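# Steps notebook, entry for January 26, 2026

Went down to the plaza again before coming in, with my coffee and the old clipboard, and I'm writing this up while it's all still in my head and before the phone starts.
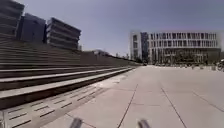 I had meant to spend the time only on the treads, as we agreed on the last visit, and of course I ended up looking at everything else as well. Mélanie teased me about this the last time (she says I go out to measure one thing and come home with a theory about the whole city), and she has a point, but I do think the little detours are where half of our good notes come from. So bear with me, colleagues, and skip ahead to the list of things to do if you're pressed.

**The treads and the light.** The big lesson of these steps is still how well the pale concrete behaves in low sun. The treads go light gray and the risers drop into shadow, and the whole flight turns into stripes you can read from a long way off. If you stand near the bottom and look along it, the lowest three steps are perfectly plain, one, two, three, and then further up the stripes pack closer and closer together until your eye gives up and simply calls it a slope. I love that about it! It's also a real problem for somebody coming down with tired eyes, and I want us to keep both thoughts in mind when we get to the Atgate drawings.

What worries me is the other kind of morning. On a flat gray day the riser and the tread come out nearly the same, and the stripes that do so much of the work in sunshine just go to sleep. Silviu's note from the previous visit says "edges gone, went by feel," and I believe him completely, he has size 12 feet and a healthy respect for stairs. I'd like the two of us to stand in the same spot on a dull day and on a bright one and write down the same things both times. We have been very good about bright days, because they're pleasant, and rather poor about dull ones.

**Nosings.** For Atgate I had been leaning toward a dark inset strip on every tread, front edge, full width. Now I'm less certain. In sun like today's a dark strip would sit right up against a dark riser and the two would run together, so you'd get a fatter shadow and a thinner step. Coming down, you wouldn't see the riser anyway, so the strip would do its job; going up, I suspect it would muddle things. Encarnación has always preferred the strip set back a finger's width from the edge so that a bit of pale concrete shows in front of it, and I argued with her over it for most of a lunch. I'd like to make peace and try it her way on the sample block. Please, somebody, tell her I said so before I lose my nerve.

The Osteck people sent us two inset samples, one gritty and one smooth with ribs. The gritty one feels lovely underfoot and holds dirt like a doormat. The ribbed one cleans up in a moment under the tap. I've left both on the windowsill by the sink with masking tape on the back saying which is which, and I'd be grateful if they stayed there.

**Tactile strip.** I walked the length of the tactile paving at the foot of the steps, slowly, with my thinnest shoes on (the brown ones, for the record, so that the next person can be properly unfair to my results). It's pale slabs again, with short dark grooves in parallel rows, and the rows follow the direction of the steps. You can see it easily enough once you know it's there. What I keep turning over is how much of that is the grooves being dark, and how much would be left if they filled up or faded. Pale slab next to pale step is a very gentle difference, and a lot is being asked of those little lines.

Underfoot I could tell I was on something, but I could not have told you what it wanted from me. Eleri, who has spent much longer than I have on this subject, keeps reminding me that a strip which runs beside a thing and a strip which warns you about a thing are two separate messages and should never feel the same. I wrote that inside the cover of the notebook so I'd see it each time I open it. For Atgate I'd like her to mark up the plan herself before any of us draws another line on it.

There's a thin brighter edge where the lowest tread comes down to the ground, between the steps and the strip. I'm very fond of it. It's such a small thing, and it tells you exactly where the stair begins. I couldn't decide whether somebody drew it or whether it's a happy accident of the light, and I'd like to look again later in the day when the sun has come off it. If it was drawn, I'd dearly like to see the detail.

**The far end.** Up toward the far end the flight stops being a flight and melts into a low wall, or more of a bank, whichever you want to call it, and that carries on until the flat part of the plaza takes over. I've sketched this junction badly on page 21 of the green book. It's the part I understand least. Where does a step stop being a step? For people sitting on it, it hardly matters. For somebody following an edge with a cane it matters a great deal, and I'd like us to walk that end properly with Eleri instead of admiring it from the bottom, as I've now done on every visit.

Our own Atgate stair has the same trouble in miniature, where the last few risers die into the planting bed. Todor's current drawing solves it with a curb. I find the curb a bit fussy, I'll admit, but it's clear, and clear ought to win. Todor, if you're reading this, I take back most of what I wrote in the margin.

**What's behind it.** The buildings up above the steps on the left were all in shadow, charcoal and slate, and I hadn't given them any thought on earlier visits. They change the steps enormously. Pale concrete against those dark blocks looks almost white. The far one, the one with the slabs sticking out at each floor, even picks up the same stripes as the stair, which pleased me out of all proportion. I stood there grinning at it like a fool.

The practical side is that our sample block has been photographed and judged against the white wall of the workshop from the beginning, and against white it looks dingy. We nearly went for a lighter mix on the strength of that. I'd now like to see it in front of something dark before anybody orders anything. There's a roll of gray felt on top of the plan chest that will do nicely, and if we hang it from the ladder hooks we can have it up and down in a minute.

**Mix and finish.** While I'm on the subject: the Kovačević mix, batch 9, came out of its form on Friday and it's the best of the lot so far. The face is even, the corners are sharp, and there's only a bit of pitting on the underside, where it won't be seen. I ran my hand over it more times than was strictly useful. Silviu would like to wash it with a light acid to bring the grain up. I'd like to leave half of it alone, please, with tape down the middle, so that we have something to compare. We lost the comparison on the last batch by being too enthusiastic, and I include myself in that.

Sample block dimensions as cast, since I can never find them when I want them: 60 cm along the front, and the rest is written on the form itself in carpenter's pencil. Don't sand the form! I know it's ugly.

**To do, in no special order:**

- Dull-day visit, same standing spot at the bottom, same questions. Silviu and me.
- Felt behind the sample block, then look at it in the morning and again toward evening.
- Inset strip set back from the edge, Encarnación's way, on the left half of the block only.
- Eleri to mark up the tactile strip on the Atgate plan. Ask her nicely, she's busy with the Itedis job until the end of the week.
- Walk the far end of the steps and redraw page 21 so that a person other than me can read it.
- Ask Osteck whether the ribbed inset comes in a mid gray. Their sheet only shows black and a sort of mustard.
- Tape line on batch 9 before any acid goes near it.
- New batteries for the light meter. It died on me halfway along, so there are no readings from this morning.

One last thing for Mélanie, who asked about sitting. I tried it, on the second step up, for as long as the coffee lasted. Cold straight through the coat, as you'd expect in January, and the height suits me well but I'm tall, so I'm a poor judge. I'd like somebody with shorter legs to have a go and write it down here underneath. There's room left on the page.

*Added after lunch:* Encarnación has been told. She was very gracious about it, and has already cut the groove in the left half, 9 mm wide, so the ribbed inset should drop straight in. The gritty one won't fit without trimming. I've put the offcuts in the yogurt tub next to the vise.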